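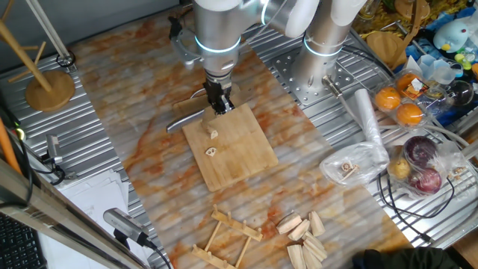

Figure 4.1 Cutting board, silver knife with a wooden handle, and two round wooden slices with holes.

Chapter 4
Getting Vegetables Ready

When I was first learning to cook, in the back kitchen of a small place in Gutville, I was given a crate of carrots and a dull knife and told to come back when the crate was empty. I came back a long time later with sore hands and a bowl of pieces in every size you can imagine (and a few you probably can't!). The cook, Loretta Marchetti, tipped them into one pot without a word. By suppertime the small ones had gone to mush and the big ones still crunched, and I had learned more about cutting than any lecture could have taught me.

This chapter is a slow one, and I hope you will let it be slow. We are going to wash, peel, trim, and cut, and we are going to do very little actual cooking until Chapter 5. If you have a stove calling to you, turn it off for now and pull up a board.

By the end of the chapter you should be able to:

Wash leafy and root vegetables properly
Choose a cut that suits the way you plan to cook
Hold a knife and guide the food with your other hand
Keep cut vegetables fresh until they are needed

You will want a chef's knife, a small paring knife, a peeler, a damp towel to keep your board from sliding, and two bowls, one for the good pieces and one for the scraps. My students sometimes ask whether they need a special kind of board. Wood, bamboo, and plastic are all fine for vegetables, as long as the board is flat and clean and big enough that you aren't chasing onions across the counter. 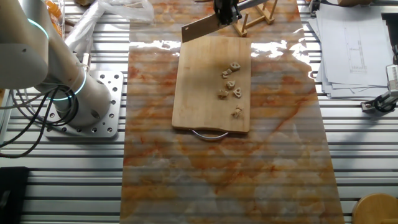 4.1 Why Size Matters

Heat travels from the outside of a piece of food toward the middle. A thick piece takes longer to cook through than a thin one, and if you put both in the same pan at the same moment, one of them is going to disappoint you. Even pieces cook evenly, and if you remember only one sentence from these pages, I would be happy for it to be that one.

Shape plays its part too. A thin round of lotus root has plenty of surface for hot oil to reach, so it crisps nicely, while a thick chunk of the same root stays pleasantly firm in a soup. Yupin Suksawat, who taught beside me for many years, used to have her class simmer both in one pot of broth and taste them every few minutes, writing down what they noticed. You will do the same in Activity 4A, and I do encourage you to write your notes as you taste, while the flavor is still with you.
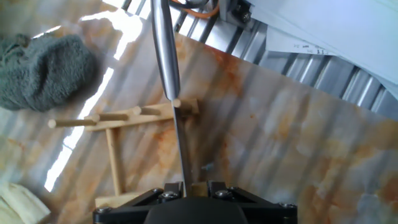
Potatoes are a good place to start practicing, being cheap and patient. Peel one, cut a thin slice from the long side, and set it down on that flat face so it can't roll. Now tuck your fingertips under, let your knuckles lead the blade, and work your way across. Go as slowly as you like. Speed comes along by itself after enough potatoes, and the soup won't mind waiting for you.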